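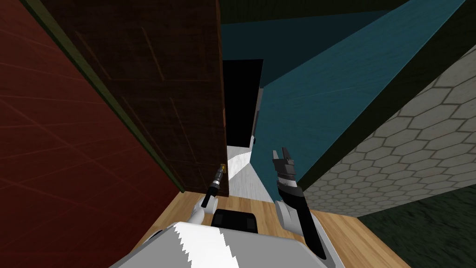 4. Building your first anniversary timeline

Setlow timelines are a joy to put together once your coverage is tagged, and readers really do use them! Set aside an hour, have your original reports at hand (corrections included), and work in a draft the whole time.

1. Open Timelines and choose New. Type the name of the news event as your paper first reported it.

2. Pick a time zone. Use the local time of the place where it happened, even if your newsroom is on another continent.

3. Add your entries. Each one takes a time, a headline of up to 78 characters and a link to the source report. Start with 10 entries or so that you're sure of and build outward from there.

Caution: Casualty figures change in the first hours. Mark early ones "As reported" so that they can't be mistaken for the final count. 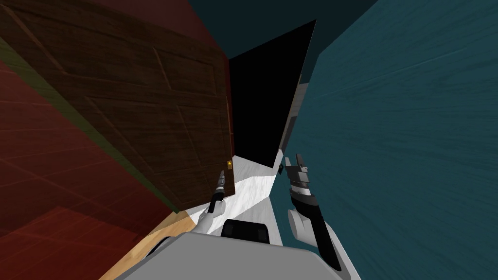
4. Turn on Linked Events if two attacks, marches or court cases belong to one story. The two strands now run side by side, and it looks wonderful on a phone.

5. Set the comment delay. The default is 3 hours, and you can go as high as 38 if the subject is raw and your moderators need the breathing room.

Note: Names of victims stay hidden in previews until an editor ticks Family Informed. Leave this on, please!

6. Send the draft to a second editor. Setlow won't publish a timeline that only one person has read. 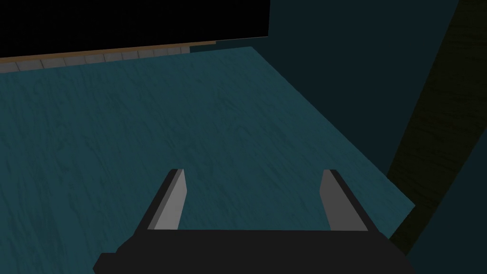 Kagiso Sibiya writes that step 6 caught a wrong arrest time in the September draft at the Brisside desk, and suggests having the second editor read from the last entry back to the first. It's a great tip, and it works for corrections too.

7. Press Publish. Later edits show up under Changes with the time they were made.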